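# After the Dropped Folders: An Interview with the Waltotden Handling Group

The fault at the Waltotden site came to light on a Friday, when a two-arm station released a plastic folder partway through a handover and did not stop. The arm continued its path with nothing in its grip. No one was hurt, but the safety lead closed the station the same afternoon.

"The dropped folder was a small matter," the lead said. "The machine believed it was still holding something, and that was what concerned us."

A review of the logs covered 497 handovers. In 26 of them, the station had reported a secure hold when the folder had already slipped. Most of those folders had been picked up later by staff, who treated the drops as a nuisance and did not report them.

The group traced the fault to the grip check in Jarora, the control software used at the site. The check relied on how far the fingers had closed. With a thin folder, the lead explained, the reading for a good hold and the reading for an empty one were nearly the same. "We had tested it on boxes. Boxes are forgiving."

Clear plastic made matters worse. According to the lead, the wrist cameras had trouble finding the edge of a see-through sleeve, and the second arm sometimes closed before the first was in place. In 2 cases the fingertips of the arms touched.

The station has since returned to work at reduced speed. Both arms must now pause before either one lets go, and any drop must be entered in the Plollar log. The new procedure was run 146 times before the safety lead signed it off.

Asked whether the matter was closed, the lead declined to say so. "We still have no good answer for soft sleeves. Until we do, a person stays within reach of the stop button."
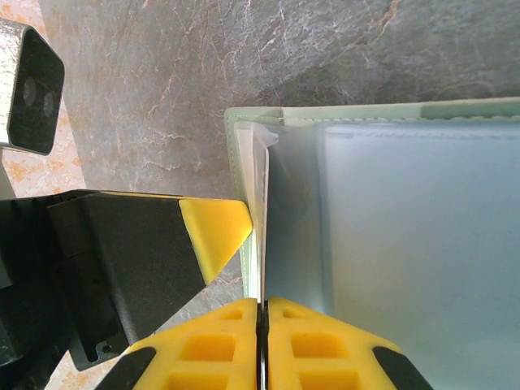 *Folder handling with two grippers at the Waltotden station.*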